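Prumier Table Felt, Model 2909

Needled cover cloth for work tables, supplied on the roll or cut to length. Fits under the Lundberg edge clip without trimming.

Weight: 229 g per square meter
Thickness: 2 mm
Backing: none
Edges: heat cut, no hem
Colors: sage, slate, sand

The cloth lies flat after one night unrolled. Press from the reverse side on low heat - no steam. Cut lengths are not returnable. Rolls ship from the Rezende warehouse on a cardboard core.

Dye lots vary. Order all panels for one room together and quote the lot number on repeat orders.

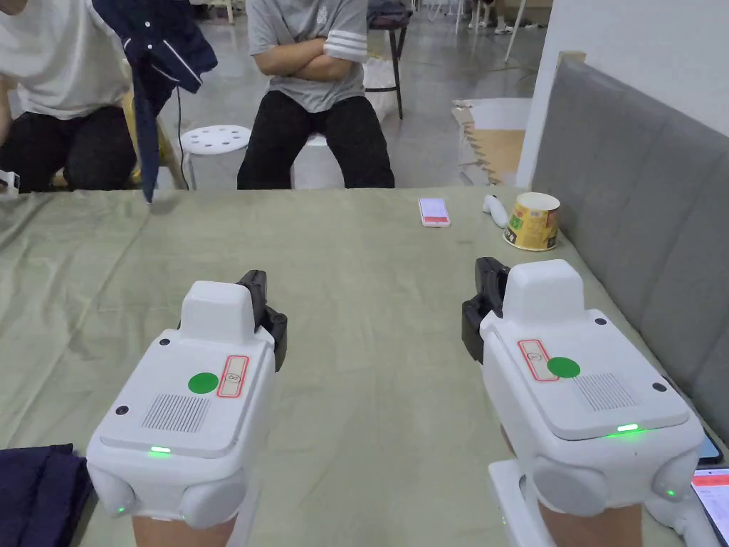
Can the felt be machine washed?
Cold wash only, on a gentle cycle, and dry it flat. Expect slight shrinkage along the length on the first wash.

Trade orders: Tarcísio Amaral, Bollevwood sales desk.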